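Sunday, 4/20/25. Residence diary, Ruddock House, second floor.

The building was quiet for the holiday and I used the morning to continue the inventory of the study rooms. Rooms on the east side were completed on Friday. The remaining ones are to be finished before the new residents arrive in May, and I had set myself the task of closing at least one of them today.

I began with Room 202. The previous occupant returned the key at the end of last week and left the room in acceptable order. The bed frame, the wardrobe and the bookcase were checked against the list and signed for. The wardrobe door continues to drop on its lower hinge. This was reported in the winter and has not been attended to, and I have entered it again under the same number so that the two reports are not treated as separate faults.

The desk took up the greater part of the morning. It is one of the desks supplied by Fanis when the floor was refurnished, and the residence has had differing opinions of them ever since. My own view has improved with time. The tops are wide enough for a person to work with books open on both sides, and the light color keeps a small room from feeling closed in. They do, however, show every ring and every drop of ink, and the guidance given to residents on their care has never been clear.

I removed the reading lamp, the blotter and a tray of paper clips, and carried them to the corridor. I then wiped the top twice with a damp cloth and once with a dry one, following the grain. Mr. Llewellyn had left a bottle of Zundix in the supply cupboard with a note recommending it. I tried it on the underside first and was not satisfied with the smell, so I returned it to the cupboard and will speak to him on Tuesday.

At eleven o'clock Valdir Brandão came up from the front office with the revised inventory forms. He stayed to help me move the bookcase away from the radiator, where it should not have been placed. We found three library books behind it, all of them overdue by more than 9 months. They have been put in the return box with a short note giving the room number. No charge should be made to the present list of residents.

Mr. Brandão asked whether the desk ought to be turned to face the window. I explained that this had been tried in two of the rooms on the west side and that the residents had complained of glare in the afternoon. He remarked that the glare reaches the desk in its present position as well. I agreed that the point was fair. The question of blinds has been raised with the estates office, and the reply was that the matter would be considered with next year's furnishings.

Lunch was taken in the common room. I ate alone and read through the correspondence from Lultik concerning the replacement drawer runners. They now offer delivery in two parts, which would be inconvenient, and I have drafted a reply asking for a single delivery on a weekday morning.

In the afternoon I returned to 202 to complete the form. I ran my hand along the front edge of the desk and found no splinters or lifting. The drawers open fully. The lower one requires a firm pull and has been marked for a new runner. I then recorded the top as fit for use and closed the sheet.

Matters carried forward to the coming week: the hinge in 202, the reply to Lultik, the conversation with Mr. Llewellyn about cleaning products, and the missing waste baskets, which Mr. Brandão believes were taken to the ground floor during the painting. The corridor light outside the linen room has also begun to flicker.

I locked the floor at a quarter past four and left the key with the front office.
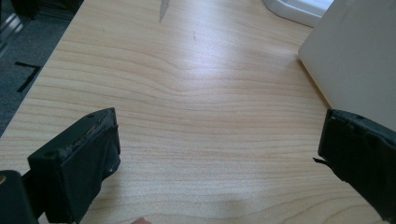
**Filed under: Furniture and Surfaces**

Desk top, light wood with wavy grain. Window light falls across the middle.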